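2022-10-04

Spent most of the day on the two-arm cell, the one we call Mirkska. It had been leaving wires behind on the left side since Friday's shift, so I ran no parts until I had gone through it properly.

First job was the cables. I checked the strain relief on both arms, jogged each one out to its far corner and back, and watched for anything pulling tight. The right one was fine. The left one tugged a little at full reach, so I gave it more slack and tied it again. Then I wiped down the table and put fresh paper in the steel tray. 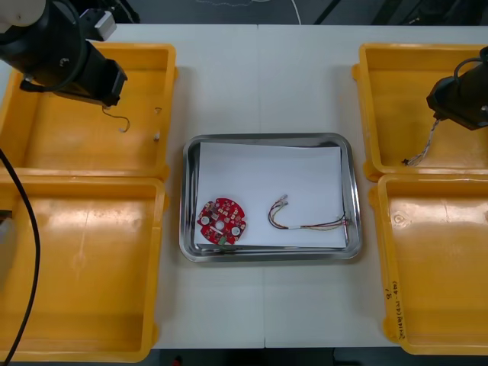
After that I did the home positions. The left arm was off by a hair in rotation and I taught it again. The right arm I left alone. I wrote both sets of values in the Gaete binder, next to the ones from August, and saved a copy of the old program in case I want to go back to it.

Lunch late. Came back and ran the open and close test, 200 cycles per gripper at low speed. No faults on either.
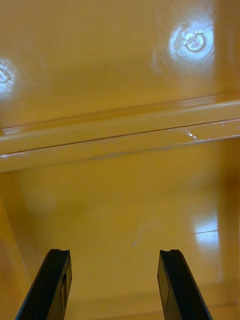

Fingertips next. The manual says to look at them every 400 hours and we are past that. I opened the gripper all the way and checked the tips and the notches with a flashlight. What bothers me more is the ledge in the yellow bin, which has a patch of white scratches on it. I raised the approach height by 7 millimeters for all four bins and slowed the last part of the move. If the marks get worse I will know the height is still wrong. I should also ask Jandine what a new set of bins costs.

The counter read 3,694 when I started it again. I loaded the tray by hand, board at the lower left and harnesses to the right, and ran it slow with my thumb on the stop button. 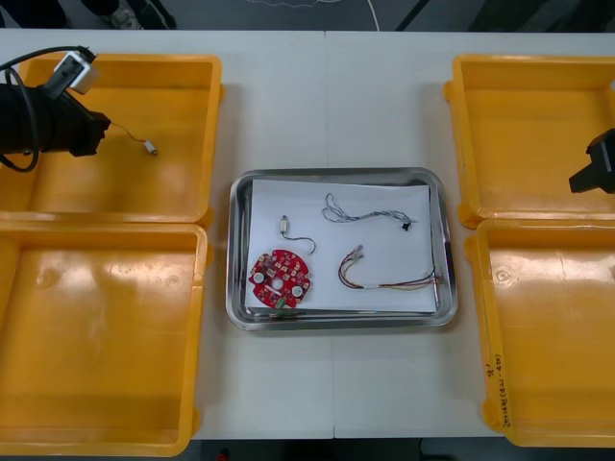 Elba Alarcón thinks I should have changed the finger pads while I had the cell down, and that raising the approach will only make it miss the thin wires more often. She may be right about the pads. I ordered a set before I left. Tomorrow I will run it at normal speed for the morning and write down every miss, left and right in separate columns.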